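24 July 2018
Bench 2, left and right hand units

Started the day with the left unit refusing to close all the way. The pads stopped with a gap between them that you could post a letter through, and the software reported, with total confidence, that it was shut. Elli Jääskeläinen swears she zeroed it last night. I believe her. I also believe the jaw.

Pulled the unit off its cable and worked the linkage by hand. Stiff in the last bit of travel, left finger only. The pivot cap screw was overtightened, probably by me in April, when I was going through a phase of tightening things. Backed it off a quarter turn, put a dab of threadlocker on it, worked the finger until it dropped under its own weight. Same on the other side so they match. Right unit was fine and I left it alone, a skill I am still learning.

Then lint. The red sweater sheds like a dog in spring and all of it ends up in the pad texture. Took the pads off and brushed them with the brass brush, which was a mistake, it polishes the high spots. Went back to the nylon one. The Prolura wipes leave a film, so no wipes on the pads from now on. There is a tub of them under the bench if anyone wants very clean shoes.

New zero procedure, replaces whatever is taped inside the cupboard door:

Unit upright, nothing in the jaws, cable slack.
Close by hand until the pads touch. Touch, not squash.
Hold for a slow count of five, then press zero.
Open fully. Encoder should read 2,182. Today: left 2,182 on the nose, right two counts under, which I am choosing not to care about.
Close on a single layer of knit and tug. If it slides, clean the pads before you blame the zero.

Knit check on the green mat, both units:

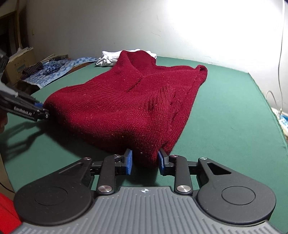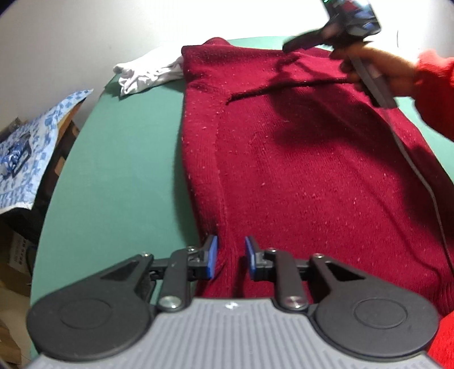
Cable on the right unit is my next worry. The strain relief at the base of the handle came from Latier and is made for something that sits still on a shelf. Give it a day of wrist twisting and the jacket starts to creep out of the collar. I wrapped it with self-fusing tape and put a turn of cord over that. Ugly, but it's holding. Elli has asked Trerora for the longer boot and they quoted 60 days, for a piece of rubber. I suggested she ask whether they are growing the tree.

Logged 432 close cycles on the left unit after the fix, mostly during lunch, one hand on the gripper and one on a sandwich. No sticking. Motor a little warm to the touch by the end, same as the right one used to get before we swapped the grease. So the grease is next. The Costigan tube is in the drawer with the hex keys, and it's the white stuff, please. The amber stuff next to it is for the door hinges and got into a linkage once already, and we all remember what that smelled like.

Small things:

The ribbed plate on the left unit had thread packed down between the ridges. A wooden toothpick gets it out. Keep screwdrivers away from the printed mark, the tracking goes silly if it's scratched.

The 2.5 hex key is rounded off. I have thrown it in the bin, and if I find it back in the set I'll throw it out again with more force.

Lint roller before any knitwear goes on the mat. Elli bought a pack. The roller will not fix the sweater but it slows it down.

Still to do: regrease left, check the upper joint screws on both, print the zero procedure and tape it over the old one. If the left jaw sticks again tomorrow, the finger comes off and I look at the bushing, and I'd like it on record that I said bushing first.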